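Ticket: Wrist camera, choice between two camera profiles for the Bravo gripper trial
Project: Urnwood (simulation)
Opened by: Bohdan Horobets
Assigned to: Rochelle Bellamy
Also reading: Leandro Vidal, Dušan Vukadinović
Status: waiting for second review
Component: cameras, gripper model, controller config

Bohdan Horobets wrote:

Hello all. I open this ticket because the comparison of the two camera profiles does not give the same result on my machine and on the machine of Leandro. Please excuse if some of it was already discussed in the call on Thursday, I could not hear the last part well.

The setup is the usual one. White arm on the grey table, small colored sticks and blocks, the black two-finger gripper from the Bravo package. We compare the profile "Prorard" (the one we used until now) against the profile "Flinell" (the new one from Rochelle). The controller is the same in both cases and should not matter, but I write it here so it is complete: position control, default gains, no changes from me.

What I expect: with both profiles the detector finds the pieces with similar confidence, and only the framing is different.

What I get: with Flinell, the pieces which lie in the shadow of the arm are missed very often. With Prorard it happens much less. On the machine of Leandro both profiles are nearly equal.

I made 498 renders per profile. With Flinell, 253 of them have at least one missed piece. I did not count the same for Prorard by hand, the script stopped with an error which I describe below.

Steps to reproduce:
1. Start the scene from the config in the Urnwood folder, seed 8.
2. Load the profile Flinell.
3. Let the arm go to the pre-grasp pose and wait until it stands still.
4. Save one render from the wrist and one from the room view.
5. Run the detector on the wrist render only.

Error from the script, in the log of the second run:

loading profile: prorard
WARN exposure key missing, using default
WARN light softness not set
render queue full, waiting
ERROR timeout while writing wrist render
exit

The second warning is perhaps important, I am not sure.

Rochelle Bellamy wrote:

Thanks Bohdan, very clear report. Two quick questions. Did you set the render queue to 2000 or leave it at what the installer gives you? And is the light attached to the room or to the arm base in your copy? There was a period when both versions were in the repository.

Bohdan Horobets wrote:

The queue was as the installer gives it. I changed it to 2000 now and the timeout is gone, thank you. So this part is solved.

The light is attached to the room. I checked it in two ways. First I read the config. Then I moved the base a little and the light stayed in its place.

Leandro Vidal wrote:

In my copy the light is also on the room. But I see I have the light softness set in my local file, and it is not in the shared one. I put it there in March when I was testing the other fingers, and then I forgot to push. Sorry for this. It can explain why my results are better, because the border of the shadow is less hard for me and the detector does not take it for an object.

Dušan, do you remember if the fingertips were changed in the same period? I have a memory of longer ones.

Dušan Vukadinović wrote:

The fingertips are the same. We had the longer ones only on a branch and the branch is closed. I would not look at the gripper for this problem.

What I would look at is how much of the wrist render is covered by the gripper itself. The camera sits low and the fingers and the linkages take the whole bottom of the picture. When the fingers are open, a piece which is near to a linkage is hidden in part, and the detector gives it a low score or nothing. This is a different failure from the shadow one, and I think in the number of Bohdan both are mixed.

Bohdan Horobets wrote:

Dušan is right, I mixed them. I went again through the failed renders and there are two groups. I attach two from the wrist and two from the room view, all with softness not set.
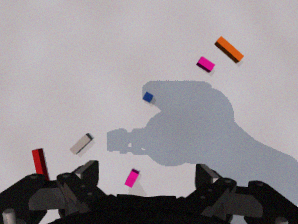
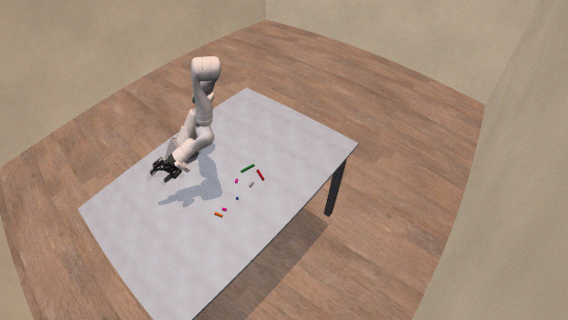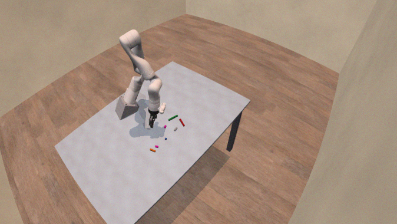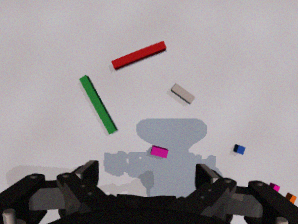 I propose that we treat the two groups apart.

Group A, shadow. Either the piece is in the shadow or directly at its border. The magenta pieces are usually found also in the dark part, their color is strong enough. The dark blue one is the difficult one when it is beside a shadow. The beige one is weak everywhere, also in full light, because the table has nearly the same color. For the beige I think the profile cannot help and we should change the color of the table or of the piece.

Group B, covered by the gripper. Here softness will change nothing. We can move the camera a little higher on the wrist, or we tell the detector to ignore a piece if less than half of it is free. I prefer to move the camera, but then the calibration must be done again for both profiles and I do not know who has time.

Leandro Vidal wrote:

I pushed the softness value to the shared file. Please pull and run Flinell again with the same seed. I would keep the color of the table for now. Rosalía Esteban uses this table in her controller tests and she compares with old renders.

Rochelle Bellamy wrote:

Agreed on leaving the table. I can do the calibration if we go for the higher mount, but please let me finish the Prorard run first so we have a fair baseline. Bohdan, can you split your script output into A and B so we don't have to sort by hand?

Bohdan Horobets wrote:

I pulled and started again. The first renders with softness look better at the border of the shadow, but I do not want to say more before the run is complete. The split into A and B is in the script now, the option is called "reason". If a piece is both in shadow and covered, it goes to B. Please tell me if you want it in the other way.

One small thing for the documentation: the profile name must be written with small letters in the command. With a capital letter it loads the default profile and gives no message. I lost one morning with this.

Dušan Vukadinović wrote:

B is fine for the mixed cases. The missing message for a wrong profile name should have its own ticket, I will open it. For the camera mount, please wait for the results of both runs, and write here also which finger opening was used, my config has a different value than yours.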